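Thread: how we are spending the arm money, before anybody asks me in the corridor again
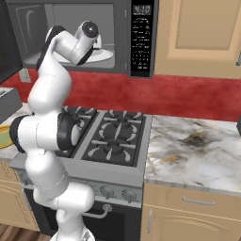

GASTNESS, May

1. Our simulated kitchen, with the wrist of the arm just inside the microwave, over the turntable. A fair amount of the budget is going to be decided in there, and the microwave alone has already changed the shopping list twice.

2. Background for new followers. We are a small lab and we want to buy an arm that can do kitchen jobs. Put a dish in, take a dish out, shut the door. We have wanted this for two budget rounds and have so far bought a trolley.

3. It's a good trolley. It has lockable wheels. I've been asked to stop bringing it up.

4. The pot for this round is £3,000 for everything that isn't the arm. The arm comes out of a different pot, with a different form, signed by different people on a different floor. If you've ever bought equipment for a department you are nodding, or lying down.

5. "Everything that isn't the arm" sounds like bits and bobs. It is where projects go to die. Mount, gripper, cables, emergency stop, guarding, spare fingers, delivery, the person who comes to tell you the bench is wrong, and then the bench.

6. First full tally, done on a train with all the prices I had: £2,318. I was so pleased that I bought a sandwich from the trolley service. (A different trolley. Ours is better.)

7. Then I remembered the fitting visit, which Bepari, our supplier for the mount and the gripper, quote separately at £400. Still under. Not under by a sandwich-buying amount.

8. £2,318 plus £400 is £2,718, leaving £282 for all the things I haven't thought of. I have met me. I will not have thought of more than £282 of things.

9. So before signing anything we are doing the dull part, which is putting the arm in a pretend kitchen and looking for places where the real one would cost us money. The simulator is called Itano, it runs overnight on a machine under my desk, and it keeps my feet warm.

10. Why a microwave over the hob, you may ask, when we could have put it on the counter like civilised people? The flat we're allowed to use for trials has it up there. You plan for the kitchen you've got.

11. A high microwave is a planning problem all by itself. The arm has to come up from low down, bend, and get its far end in through the opening. Every supplier has a reach figure in large type. Very few of them have one for "reach, having first gone up and round a corner".

12. Please read that again if you're buying. Reach on the sheet is a straight line in an empty room. Your kitchen has a cooker in it.

13. Then there's the door. Ours opens to the left, so whatever is on the left has to leave it room to swing. I had pencilled the base in somewhere else entirely on the first drawing. The first drawing is now under a mug.

14. Where the base goes decides the mount, and the mount is the biggest line on my list after the gripper. A floor stand and a bench clamp are not the same money. They're not even the same page of the catalogue.

15. Have a look at where it stands in the picture, down at the left with the middle joints across part of the hob. I don't love that. In a pretend kitchen it's a note in a file. In a real kitchen, with a real pan going, it's a phone call to Insurance.

16. So, a new rule in the plan: hob off and isolated for all trials. Cost, nothing, except that someone has to fit a switch, and the someone has a call-out fee. See item 8.

17. A colleague asked whether we could just buy a longer arm. We could. It would need a heavier mount, and a heavier mount needs the floor looked at, and the floor is owned by Estates. I have been in this building long enough to know what a shorter arm is worth.

18. We did look at a second option, the Selden package, where one firm sells you the lot and you ring one number when it breaks. I liked the one number very much. I liked the quote less. It would have eaten both pots and asked what was for pudding.

19. If you have the money, though, do consider the one number. The hours I've spent getting the mount people and the cable people to agree on a bolt do not appear anywhere on my spreadsheet. They should. I've started a column.

20. The gripper now. Our first choice was a lovely wide thing that could pick up a casserole dish. Think about the size of a microwave opening, and then about a wide thing holding a wide thing, with the wrist behind it wanting its share of the room.

21. We've gone down a size. It's cheaper, so for one afternoon I was a financial genius. Then came the price of the adaptor plate.

22. People keep asking how far I trust the simulator. For "will it fit", quite a lot, as long as somebody has been round the real kitchen with a tape measure. For "will it lift a bowl of soup without incident", not at all. Nobody should set a soup budget from a computer.

23. It does flatter you in other ways. Simulated cables don't snag. Simulated floors are level. The simulated oven handle has never once been bent by a previous tenant. All of that turns up later as a line on an invoice.

24. Someone sharp-eyed will point out that the clock on the microwave says 4:10. I looked at it for a while too. My own meeting was at four.

25. For anyone doing the same job, my order of work, learned backwards. Measure the room first. Then place the base, then pick the arm, then the gripper, then the mount. I did the gripper first as it had the nicest brochure.

26. Get delivery in writing. Ask if it means to the building, to the door or to the room. Ours meant to the building. We're on the second floor. Thank heavens for the trolley.

27. Ask what spares you'll want in the first year and buy them now, in this round, while you still have a code to charge them to. Gripper fingers wear out in the month after the budget closes. I can't prove it but I've seen it twice.

28. Ask for training to be on the quote as its own line. If it's bundled in, it is the first thing to shrink when you haggle, and you'll be left with a cheap arm and a PDF.

29. Put the emergency stop where a person will be standing. I had it drawn on the wall behind the arm, on the grounds that there was a socket there. I've been told kindly about this.

30. Current state of play: base position agreed, smaller gripper agreed, mount waiting on a revised drawing, fitting visit not booked. The arm form is on the other floor, in a tray.

31. Several of you have asked for the spreadsheet. I'll put up a copy with the supplier prices taken out, which does leave mostly my comments. One cell just says "bolts??" and I'm leaving it in.

32. To the person who asked if a human could simply open the microwave: yes, and we've costed that too. It comes out of a third pot.

33. More when the mount quote is back. If you've put an arm in a kitchen with the microwave up high, tell me what you forgot to buy. I have £282 and an open mind.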